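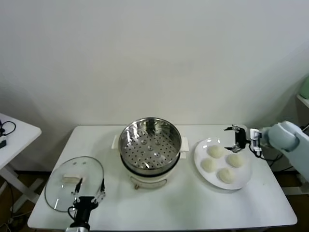 Handout 6: Buffers and Blocks

A buffer is a small piece of memory that stands between a fast device and a slow device. The processor can produce data very quickly, but a tape or a disk can accept it only at its own speed, and without a buffer the processor must wait for every character. The data are first collected in the buffer, and then the full block is written in one operation. You may think of a steamer with an empty basket and a plate of four uncooked buns beside it: one does not heat the water four times, one time for each bun. The group that is moved together we call a block, and the number of records in it is the blocking factor.

Between two blocks on a tape there is a gap, where nothing is recorded. The gap has the same length for a small block and for a large block. Therefore small blocks waste much of the tape. In our exercise on the Limano tape, each record has 56 characters. Please calculate the length of the block when the blocking factor is 4, and after that when it is 115. Write also how much memory the buffer needs in each case.

Students often ask why we do not make the block as large as possible. The early machines had very little memory, and a large buffer took space from the program itself. Also, if one block was damaged, all records inside it could be lost.

Double buffering was explained by Phúc Kim in the previous lecture. While the first buffer is being written, the program fills the second one, and then they change roles. Please review the drawing in your notes before the exercise.

Reading: Jeon, chapter 4, without the part on drums.
Solutions go to Tùng Đàm, on paper, until August 5, 2022.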